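Shooting a Short Film at Home: Household Tips

Most first short films are made in somebody's bedroom or kitchen, with whatever is in the cupboards. These notes were put together after Jadance, a drama of 29 minutes shot in a rented flat one December, and they cover the house side of things only.

Sound first. Switch the fridge off before you record dialogue and leave your car keys inside it, so you can't drive home without switching it back on. Stop any ticking clocks. Hang a duvet over the door behind the microphone and put a folded towel along the gap at the bottom.

Windows are harder. Baking parchment taped over the glass softens strong sun and costs very little. Use low-tack tape and take it off the same evening, as it leaves a line on gloss paint if it stays up overnight. 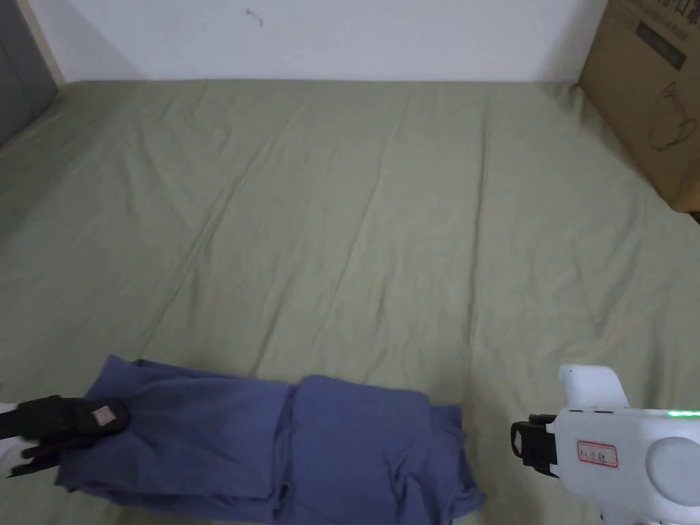

Keep a kettle, a lamp and a phone charger in one room that will never be filmed. Coats and bags go in there too. Eimear McGrath, who directed Jadance, lost a whole morning to a rucksack that was in the back of every shot.

For food on camera, cook twice what you need and keep the spare portions covered. Mashed potato stands in well for ice cream. Cold tea passes for whisky if you strain it through kitchen paper - twice is better. Label the glasses underneath with a bit of masking tape.
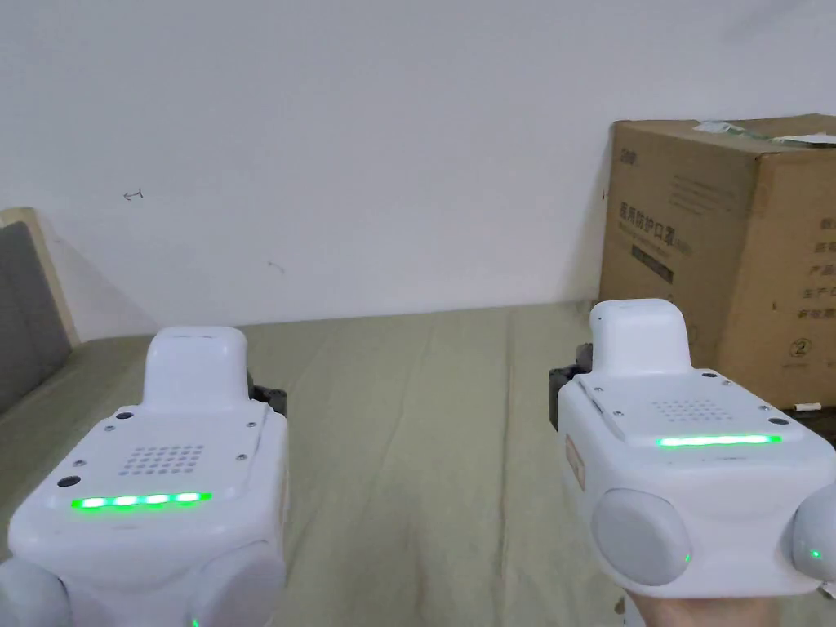 Continuity is mostly a matter of putting things back. Take a phone picture of the room at the end of each scene, from the place where the camera stood, and write the scene number on a scrap of paper in the corner. Plain bedding is easiest to match from one day to the next, and an olive-green sheet against a white wall gives you very little to keep track of. Patterned covers have to be lined up again every time the bed is moved.

Fake blood made with golden syrup comes out of cotton in cold water with a little washing-up liquid. Do it before it dries, and try a hidden corner first. Kerstin Lindemann, on costumes, adds a spoonful of cocoa for colour and soaks everything overnight in the bath.

Scuffs on painted walls can be dabbed with a damp cloth. Rubbing makes a shiny patch that shows up under a lamp.

Before you leave, put the fuses, bulbs and curtain hooks back where you found them, and check the fridge is on.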